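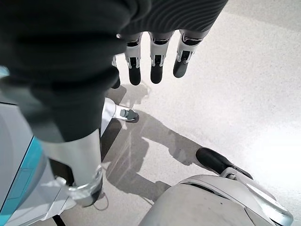
Naveen Jaiswal: you lot should stop tuning the thumb and write the scoring sheet first. We lost most of last year at Okow because we couldn't agree what counted as a finished task. Also put your episode numbers in the file name, please, I beg.

Right, so that was Naveen's comment under my last post and yes, fine, he has a point. We did the scoring sheet. It took a whole evening and two packets of biscuits and there was a proper row over whether a drawer counts as open if it's only most of the way. (It doesn't. I lost.)

Quick update then, as I've got coursework due and shouldn't be writing this at all.

Team is called Vellance now. We were Grevach until somebody in the year above told us they'd already used it for their line follower. New name, same five people, same kettle.

Where we are: 1346 episodes recorded, target for the end of May is 2821. Don't ask who picked 2821. Clothes and medical cart are the two task families we're entering. Clothes going better than I thought. Dark fabric is still a pain though - the ribbed stuff especially, the depth goes all over the place and I end up watching the fingertips and hoping. 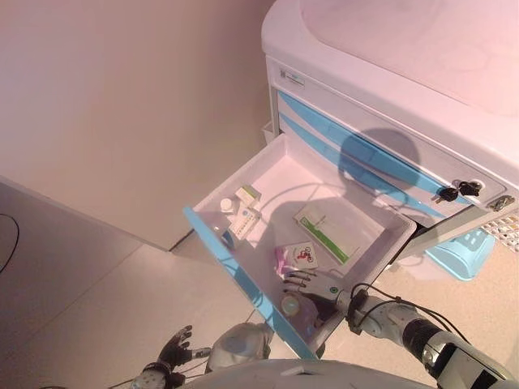
Top drawer, both hands in play.

The cart is my favourite. Small bottle, blister pack, little boxes, all sitting in a white tray and all more or less white themselves. Whoever wrote that task sheet was having a laugh. The rule is you get 36 seconds per item once the drawer is open, and my best run so far is still over. Shadows are a nuisance too, lean in and half the tray goes grey. Might try a second lamp. Might just move the whole cart.

Things still to do, in no order:
- recheck the wrist calibration on the left
- cable ties!!
- relabel the first 100 episodes, the naming is a disgrace (mine)
- ask about getting the room past six
- throw out blurry clips, or at least flag them seperately

That last one is a longer story so I've handed over. 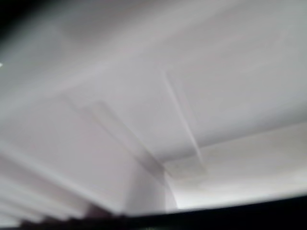
Words: Lourenço Brandão

Hello, I do the data sorting. Wrist cameras move fast when the arm moves fast and you get a lot of smear. My first script binned anything below a sharpness score and it threw away good episodes, becuase one bad second in the middle was enough. Now it scores each frame, flags the worst and leaves the episode alone. A person looks at the flagged ones after. Slow, but we keep more.

If anyone at Lại has a better threshold than mine please send it. I picked it by eye at eleven at night.

OK me again. Next post after the practice round, if I've handed my essay in by then.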